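Skenance Fringe Theatre Program
Progress report to the Salazar Fund, June 20, 2022

Rehearsals for Gekside are on schedule. The script is locked at 61 pages and the running time is 48 minutes, which fits our slot. Nivaldo Figueiredo has taken over the lighting plot.

Of the 59 applications for the new writers' stream, 15 have been shortlisted. Readings start once Mỹ Kim has confirmed the hall.

Spending is on budget except for travel. Fares have gone up and we would like to move the unspent printing money across to cover them. Please let us know if this needs a formal request.

The second venue is still not settled. Setex has offered its studio for the first week only.
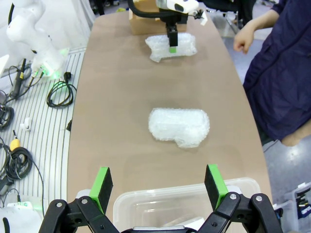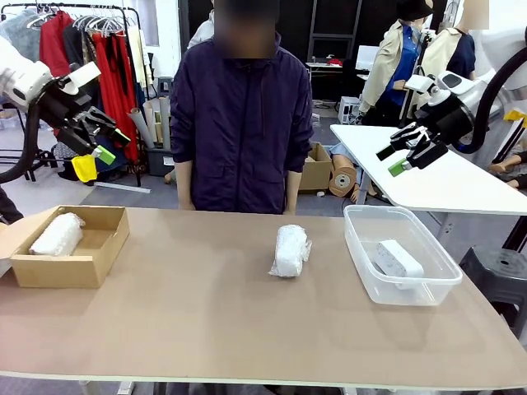 Đức Tạ replied that an email would do for the travel money, but asked that the second venue be signed before the program goes to print.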